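Fruit shop day. I split one big order with Amarachi Tamuno from next door again, and my half has to be washed and put away before supper.

---

The order came from Gulard this time. 80 dollars for the lot, which is fair for November. Mostly oranges.

---

How I do it: everything stays in its bag until the sink is free. Then one bag at a time into cold water with a splash of vinegar. Rinse, and onto a towel to dry.

---

I used to stand the fruit in the dish rack. It rolled out. A tray with an old towel over it holds it better, because the middle dips and the edges stay up. Any thick towel will do, but pick a dark colour if you care about stains.

---

Don't put it in the fridge wet. I lost most of a bag of mandarins to mould that way last winter.

---

Chibuzor Olaniyan asked if I wash the oranges too, seeing as we peel them. Yes. The knife goes through the skin and into the fruit.

---

Kitchen table again, on the fruit cloth my aunt gave me. It goes in the machine after, so drips don't matter.

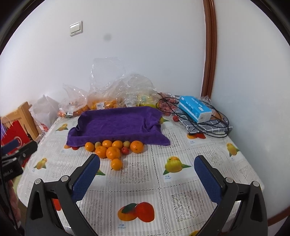
Apples keep best in the crisper drawer, away from anything leafy. Oranges are fine on the counter for 4 days or so in our place, then I move them to the fridge.

---

Anything soft gets eaten first or goes in a pot with a bit of sugar. Good on porridge.

---

I flatten the bags and keep them under the sink for the compost scraps. The labels peel off easier if you run them under the hot tap.

---

Amarachi's turn to order next month. She wants pears.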